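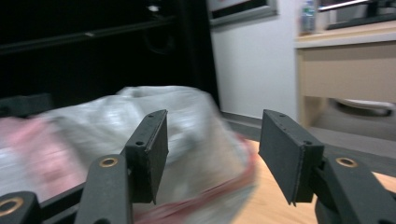

3.2 Household survey

The survey covered 527 households in Pallville and the neighboring district of Duvside. Addresses were drawn from the municipal water register, stratified by building type, and visited between 4 p.m. and 8 p.m. on weekdays in April. Households that did not answer after three visits were replaced by the next address on the same street. Single-room units above shops were left out of the sampling plan because the register lists them under the commercial account.

Each household kept a bag diary for 14 days. Respondents entered every plastic bag brought into the home, the type of store it came from, and its first use after unpacking. Paper bags and woven carriers were entered on a separate sheet and are not analyzed here. A bag was coded as reused if it served any second purpose, including lining a bin. Crumpled white bags of the general type in Figure 2 were coded by stated source only, as respondents could not reliably tell store bags from bin liners once they had been unpacked.

The diaries yielded 2,629 entries. Of these, 1,418 recorded a second use within the diary period. Entries with no source given were kept in the totals but dropped from the store-type comparison in Section 4.1. Follow-up interviews were held with 180 households, using the Grulance storage questionnaire with two items on freezer use removed.

Recall error remains a concern. Diaries filled in at the end of the week show fewer small bags than those filled in daily, and the gap is wider in Duvside. We did not apply the Panasiuk correction, which assumes a constant rate of omission across bag sizes.

Figure 2. White plastic bag, crumpled, on a wooden tabletop.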